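Dyeing Wool at Home: Notes for the Second Session
Updated 6/12/23

Hello again, dyers! These are the notes I promised, and they go with the samples you took home last time. If you missed the first session, don't worry, most of it was me talking about sheep. Read this through once before you come in, because when the pots are going I get distracted and forget to say half of it.

Before you arrive

Wear something you don't love. Bring rubber gloves that come up past your wrists, an old towel, and a jar with a lid if you want to take leftover dye home. I have aprons, but they're a sorry bunch and the good one goes to whoever gets there first.

Your yarn needs to be in a loose skein, tied in at least four places with figure-eight ties. Please don't tie them tight! A tight tie leaves a little white stripe underneath, which is lovely if you meant it and maddening if you didn't. I use scraps of cotton for ties because cotton hardly takes these dyes at all, so you can find them again later.

Weighing and soaking

We work everything out from the dry weight of the wool. Our standard skein for this course is 50 grams, so weigh yours before it goes anywhere near water and write the number on your tag. Then into the soaking bucket with lukewarm water and one small drop of dish soap. Push it under gently and leave it alone for at least half an hour. Wool that's dry in the middle dyes patchy, and you can't see that it's dry in the middle, so give it the full time.

The dye stock

The stock solutions are all made up at 1 percent, meaning one gram of powder in 100 milliliters of water. I mix these myself with a mask on, before anyone comes in, and I'd ask you to do the same at home. Dye powder floats about and you do not want to breathe it.

For a medium shade we want 1 percent dye to weight of wool. On a 50 gram skein that's half a gram of dye, so 50 milliliters of stock. (Yes, the numbers match, and that's why I picked that strength. I'm a lazy mathematician.) For a pale shade use 10 milliliters. For a really deep one, go up to 100 and expect to leave it in longer.

We have two recipes to try this time. Murkley is the gray-green from the sample card, and Girard is the warm rust that everybody kept picking up and petting.

Murkley, medium shade, one skein:
Yellow stock, 20 ml
Blue stock, 18 ml
Red stock, 7 ml
Black stock, 5 ml

Girard, medium shade, one skein:
Yellow stock, 26 ml
Red stock, 20 ml
Blue stock, 4 ml

Measure with the syringes and rinse between colors. One stray drop of blue will shift Girard toward brown before you've even lit the stove, and I say this as someone who has made an awful lot of brown.

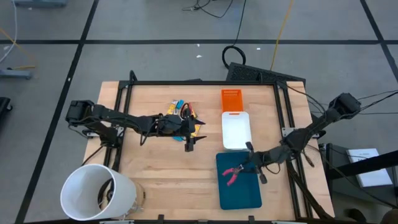

Once your stock is measured, fill the pot with enough cool water for the skein to move around freely, stir the dye in, and only then add the wet wool. Squeeze the wool out first, but don't wring it. Lower it in all at once if you want an even color. If you dip one end and then dither, that end will be darker, so be brave.

Bring the heat up slowly. I like to take 40 minutes to get to just below a simmer — small bubbles at the edge of the pot, nothing rolling. Then add your vinegar, two tablespoons per skein, but lift the wool out of the way while you pour and stir it in before you lower the wool again. Hold it at that heat for half an hour. Turn the wool over a couple of times with a spoon and otherwise keep your hands off it. Heat alone won't felt wool very quickly, but heat plus stirring certainly will!

The bath is done when the water looks clear or nearly so. Dip a white cup in and look at it by the window. If there's still a lot of color, add another spoonful of vinegar and wait ten minutes.

Cooling and rinsing

Turn off the heat and let the pot cool with the wool still in it. At home I leave mine overnight. In class you'll carry yours home in a lidded tub and do the rinsing in your own sink. Use rinse water the same temperature as the wool, squeeze, roll in the towel, hang it out of the sun.

A few things people asked last time

Can I use my soup pot? No, sorry. Once a pot has had dye in it, it's a dye pot for life. Spoons too. Thrift stores are full of big stainless pots and you only need one.

Does superwash wool work? It does, and it grabs the dye fast, so go slower with the heat or you'll get blotches. Wiebke Stüber brought in two skeins from the same dye pot, one superwash and one plain, and the superwash was so much darker that we all thought she was fibbing.

Can we mix in the plant dyes? Let's save that for October, when I'll have proper madder and walnut ready. They need a different way of preparing the wool and I'd only muddle you.

For next time

Keep a card for every skein with the dry weight, the milliliters of each stock and a snip of the finished yarn taped on. Do it the same day. I have a whole drawer of beautiful mystery yarn from my early years and I can't repeat a single one. Bring your cards and your rinsed, dry skeins to the third session and we'll start on dip dyeing, so tie up one extra skein, extra long if you can.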